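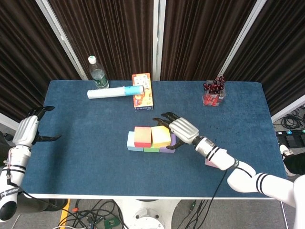 Lautaro Bravo reckons the arms are the cheap bit, and that spare hands will eat your budget by February. I'd half agree! In robot budgeting, the running costs are whatever you pay once the kit has arrived: hands, cables, repairs, somebody's time. At Flevstead we put aside 2751 pounds for a two-armed setup's first year (repairs alone took 800) and it was a squeeze. Foam blocks, happily, cost next to nothing.

See also: Leasing; Spare parts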